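Gallery: Changing the hard drive in an old desktop
Plerno Repair Room – pictures and text by Wubit Abdella
August 5, 2023

In our repair room we keep old desktop computers in use as long as we can. Last December we received a group of office towers from Sukau, and for most of them the first job is the same: the hard drive must be changed. Please switch off the computer and pull out the mains cable before you begin.

1. The drive and its caddy

The hard drive does not go into the bay by itself. It sits in a bright blue plastic caddy with a chunky latch, and drive and caddy are moved together. Do not press hard on the latch, old plastic can break. A new caddy is not always easy to find.

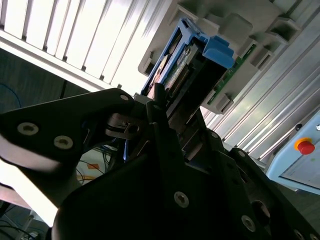
2. With the side panel removed

Inside a Dell tower the green motherboard takes a lot of the space, and the power supply has its place in the corner. Before you touch the drive, look where the thick black cables go. The orange, yellow and black wires are tied in a bundle – leave the ties on if you can.

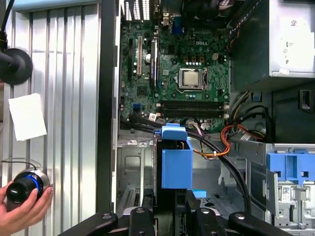

I always write down the number of the machine on a piece of paper and put the screws on top of it. When I was learning, I mixed the screws of two computers and lost a whole evening. Mr Vītola's old machine, number 374 in our book, still has one screw which does not match.

3. Drive above the open case

It is easier to work when the tower lies on its side, with the open part up. The label of the drive is blue and white, with small text and barcodes. Copy the serial number while you can still read it, because later the label may be hidden in the bay. 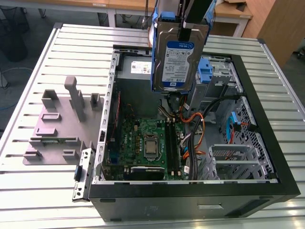 Rondusano Gallery Pages – Page 2

Old drives are kept on the shelf near the door until their owners have checked the copied files. Please ask before you take one for spare parts.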